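Do Wooden Stir Sticks Really Beat Plastic Ones? A Look at the Claims

Student project report, Materials and Society, spring term

43 shares | 9 comments

Why I picked this

Every coffee counter in Treruvton switched from plastic stirrers to wooden ones over the past couple of years, and most of them put up a little sign to say so. The sign at the Rarelel café by the campus gate says the change is "kinder to the planet." I wanted to know what that was based on. I asked at the counter and was told to write to the head office. I wrote to the head office and got a brochure.

The brochure is where this project started. It has a leaf on every page and one figure in it, which I will get to.

My question was simple: if a café swaps plastic sticks for wooden ones, is there good reason to believe the swap does what the sign says? I came in doubting it. I still doubt parts of it, though fewer than I did in the first week.

What the brochure says

Rarelel says each of its shops "saves 396 plastic stirrers a day." I read that sentence many times. It means each shop used to hand out that number of stirrers. It doesn't say what was saved. The wooden ones are handed out in the same way, from the same jar, and thrown into the same bin. A shop that gave out half as many sticks of either kind would have a better story to tell, but I found no mention of giving out fewer.

I wrote back to ask how the number was worked out. The reply said it was "an internal average." I asked over what period and have not heard back.

The other claim is that the sticks are compostable. I believe this in the sense that wood rots. Whether these particular sticks end up anywhere they can rot is another matter, and I cover it in the part on bins.

How I did it

I spent two mornings in May at the Rarelel café and two at a smaller place called Otance, from opening until 11 a.m. I wrote down how many customers took a stick, whether they used it, and where it went after. I also talked to staff when they had time, which was not often. At home I tried out different sticks to see how they held up in hot drinks, and I left a few in my neighbor's compost heap.

My instructor asked me to say clearly that four mornings is a small sample. It is. The weather was warm on all of them and a lot of people bought iced drinks, which may have changed how many of them stirred anything.

At the counter

I expected people to take one stick, stir, and drop it. A good share of them took a stick and never used it. Some carried it to the table and left it on the napkin. At Otance, where the jar sits behind the counter and you have to ask, hardly anyone asked. They used the spoon from the sugar bowl, or swirled the cup.

This was the clearest thing I saw in the whole project and it has nothing to do with wood or plastic. Moving a jar three feet seemed to matter more than changing what is in it. I say "seemed" on purpose. The two cafés also have different customers, and Otance serves most of its coffee in china cups with a teaspoon on the saucer. I can't separate those things with the notes I have.

The home test

I tested short café sticks, plus some longer wooden sticks for tall glasses and pitchers. Each one sat in hot black coffee for nine minutes and then went on a paper towel overnight. I was checking for bending, splinters and taste.

The taste part was the weakest. I had my roommate try the coffee without knowing which cup had held a stick, and he guessed wrong as often as right. A lot of people online say wooden stirrers ruin the flavor. Maybe they do for somebody with a better tongue than his – I wouldn't put money on it either way.

The short sticks got rough along the edges after soaking. The long ones held up better, but I only had a few and they came from a different seller, so I would not read much into that.

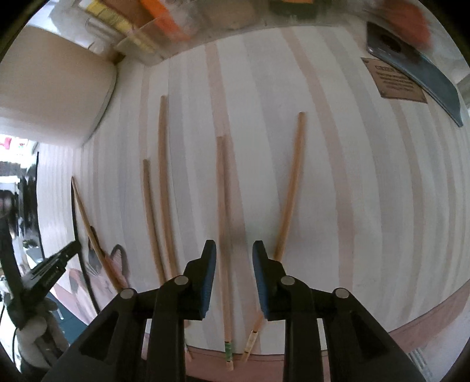 The bins

This is where the compost claim gets thin. The Rarelel café has two bins, one for trash and one for recycling. Neither takes compost. The sticks go into the trash, and staff told me the trash is collected with everything else on the block. So the sticks are compostable the way my old sweater is compostable.

I called the hauler, Kazlauskienė, and spoke with Mārtiņš Krūmiņa in the office there. He was patient with me. He said the company does offer a food waste pickup in Treruvton, but few cafés pay for it, and sticks would be accepted if they had no coating. He could not tell me which cafés have signed up. When I asked if a plain wooden stick in regular trash was better than a plastic one in regular trash, he said that was above his pay grade, and I thought that was a more careful answer than the brochure gave.

Litter is the one place where I changed my mind. A wooden stick dropped in the grass will break down sooner or later. The ones I put in the compost heap were already dark and soft at the tips when I dug them up. A plastic one would look the same as the day it was dropped.

What I don't know

I have no numbers on the trees, the shipping, or the factory. I looked for them and found mostly material written by people who sell sticks. I left it out.

What I would tell the café

Keep the wooden sticks if you like. Put the jar behind the counter. Take the number off the brochure or explain it.

Comments

pourover_pat: The jar thing is true. We moved our straws behind the register and went from a box a week to a box a month.

Lena K: You should have weighed the sticks before and after soaking. Otherwise nice work.

dmarsh: So did they ever answer your email?

teatime43: My tea tastes like a popsicle stick every time and I will not be told otherwise.

Related reports

Is the Campus Refill Station Paying Off?
Paper Towels or Hand Dryers: What Two Buildings Chose
Reading the Label on "Natural" Dish Soap
Who Uses the Bike Racks in Winter?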